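Papers > Household Surfaces > Section 4

Contents Methods Results References Print

4. Gloss and Weave in Close Viewing

Most guidance on judging the finish of molded plastic assumes that the whole item is in view and evenly lit. Our raters at Clustham worked much closer than that. At short range the outline of an item is of little help, and a rater has to go by the way light sits on the surface.
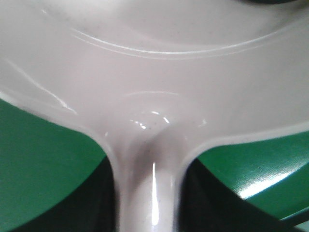 Anneli Turunen
Lead author, Surface Finish Group, Holavis
Sun 14 July

4.1 Curved plastic

Pale, glossy plastic gave raters the most trouble. Where a thick stem flares into a broader body, the light breaks up into small, sharp highlights along the shoulder, and a long streak may run down the stem as well. Thin raised ridges show up only as faint bright lines. Several raters first marked such ridges as scratches and changed the mark after tilting the sample.

Dark specks were a second source of error. On a white or pinkish finish, a speck can be dust on the surface or a small flaw in it, and the two look alike until the part is wiped. We asked for every sample to be wiped with a dry Elora cloth and rated again. Of the 265 specks marked in the first round, 16 were still marked in the second. We treat only these as flaws in Table 2.

4.2 Woven fabric

Green fabric was used in the second set because it is easy to tell from pale plastic and reflects little light of its own. The weave is useful to the rater. Where it can be made out, the viewing distance is good enough to judge the cloth, and where it fades, a rating of texture should not be attempted.

Figure 4. Smooth, pale pink part with a bright highlight, beside green woven fabric with faint horizontal ripples.

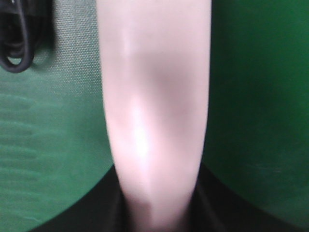

Ripples in the cloth were scored apart from the weave. Tove Kirkegaard and Martti Nurmi rated each sample on their own, using the Phromma scale for wrinkling, and agreed closely on deep folds. They agreed less on shallow ones, where a change in brightness may come from the lamp as much as from the cloth. Paler patches caused the same doubt. We kept both scores in these cases and did not average them.

The lamp stayed in one position for both sets, at roughly 2000 lumens. Moving it would likely change the scores for plastic more than those for fabric, but we did not test this. Drying and storage of the samples are covered in Section 5.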